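Bralen furniture scheme reaches third district

The Bralen Reuse Centre has extended its household furniture scheme to Trovow, bringing to three the number of districts in which residents may apply for a sofa, bed or table at reduced cost. Applications opened on Wednesday.

Upholstered items are checked for wear and safety labelling before being offered. The Centre has asked donors to clear seats and armrests of clothing, towels and other belongings before collection, as unclaimed articles delayed a number of deliveries in December. 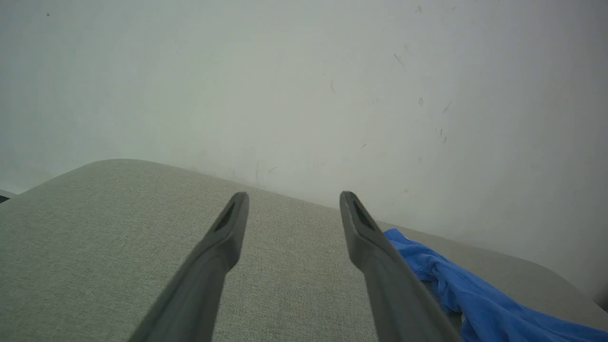 Light grey upholstery with a crumpled blue cloth lying on it.

Collections in Trovow will be made by Flurkik Removals, which already serves the other two districts. Donors will be given a morning or afternoon slot - evening collections are not available at present.

The Centre expects to rehome 1,000 items in the coming year. Residents without internet access may apply in person at the Bermúdez Street office, where application forms are available in large print.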